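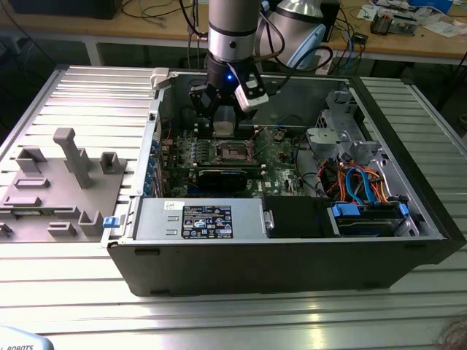 [bench-list] Re: Dell towers, what order are we stripping them in?

13 December 2023

Replying on list as a few people have asked the same thing at the bench. The earlier message is quoted in parts so I can answer under each bit.

> I did my first lot of Dell towers this week and got into a tangle
> with the order of things. The old sheet says drives first, then
> cards, then cooler. The one pinned up at Plendside says cooler
> first. Which is it? I had to put two of them back together to get
> the cables to sit properly.

Cooler first. The old sheet was written for the Fodar cases, where the drive cage sits over the board and you can't get a hand in until it's gone. The Dell towers aren't like that. Lay one on its side with the panel off and the CPU socket is right there in the middle of the board. The drive bay is down at one end and the power supply is in its own corner, so neither is in your way. Leave both where they are until the socket is sorted.

The old sheet should have come down when the Dells arrived. I'll bin any copies I find.

> Also the drive rails. Are the blue ones meant to stay with the case
> or go in the parts tub? I've seen both.

Blue rails stay with the case. If a hard drive comes out for wiping, unclip the rails and put them straight back in the empty bay. We have plenty of cases on the shelf at Hashemi with no rails at all and they are a nuisance to fit out. The same goes for the blue latches on the expansion slots. Don't pull those off to make a card easier to get at. They open without coming off.

> What are we doing about the SATA cables? Some towers have them
> bundled with the power wires and some are loose everywhere.

If they are bundled, leave them bundled. Unplug at the drive end only, and tuck the loose end beside the bay. If they are a mess when you get the machine, tie them to the power wires with a bit of hook-and-loop from the drawer. No cable ties please, they have to be cut off again at the next stage.
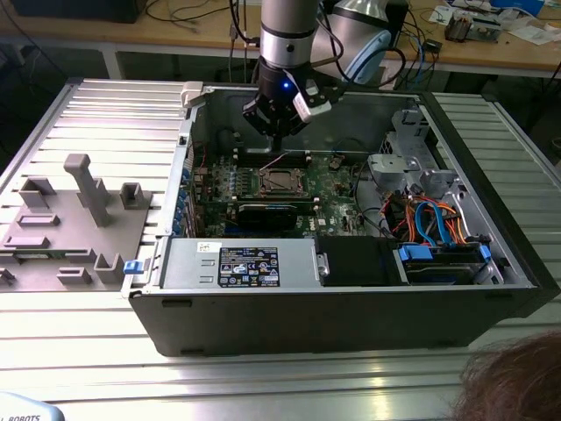
Hashemi
Bench coordinator, Plendside Computer Reuse

Carrying on with the second half of the message, which was mostly about the processor.

> When I lifted the cooler the old paste was like chalk. Do we scrape
> it or wipe it? And what's the go with the alcohol, there are two
> bottles and I wasn't sure which.

Wipe it. Use the 90 per cent isopropyl in the squeeze bottle and the lint-free squares, not paper towel. The other bottle is for cleaning the outside of cases and has detergent in it, so keep it away from the boards. I'll put a bigger label on it. If the paste is hard, lay a damp square on it for a minute and it will come away without scraping. Fold the square over as you go so you aren't spreading grey muck back across the metal.

Do the bottom of the cooler at the same time. It gets forgotten, then somebody down the line puts fresh paste on top of old.

> Last one. Do we take the graphics card out before the CPU? It's
> very close to the socket on this model.

It is close. You can get the processor out with the card in, but if you've got big hands or you're new at it, take the card out first. Open the blue latch, press the clip at the end of the slot, and lift it straight up. Put it in an antistatic bag with the tower's job number on the outside. Any small card further along can stay put unless the job sheet says otherwise.
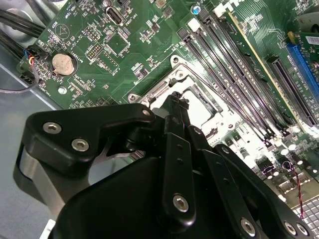

Handling the socket

This part applies to everyone, including those of us who have been doing it for years.

The sockets on these boards are LGA, so the pins are in the board and the processor has flat pads underneath. The pins are very fine and they bend if you look at them wrong. A bent pin usually means the whole board goes to scrap.

1. Power lead out, then hold the power button in for a few seconds.
2. Wrist strap on and clipped to bare metal on the case.
3. Press the lever down, ease it out sideways from under its hook, and let it come up slowly. Don't let it flick.
4. Lift the metal frame.
5. Take the processor by its edges and bring it straight up. No sliding and no tilting.
6. Straight into a plastic tray. Don't put it down on the bench top.
7. If the socket is staying empty, fit a black cover from the tub. No cover, no shelf.
8. Don't wipe inside the socket with anything. If there's dust, use the hand blower. If there's paste in there, put a red tag on the tower and leave it for me.

Covers are running low. I've ordered another bag of 100 and they should be here in January. Until then, take them off scrapped boards before those go in the cage.

Numbers for the school order

Plarnedau has asked for 100 towers, same model throughout, with drives wiped and fitted. I'd like the stripping and cleaning finished before we close for the break, so reassembly can start when we're back. Please fill in the job sheet as you go and not at the end of the shift. Several have come through with the memory column blank, and someone has to open the case again to check.

New sheet will go up at both sites once I've typed it out. If you spot anything in the steps above that doesn't match what you've found at the bench, reply to the list and I'll fix it before it's printed.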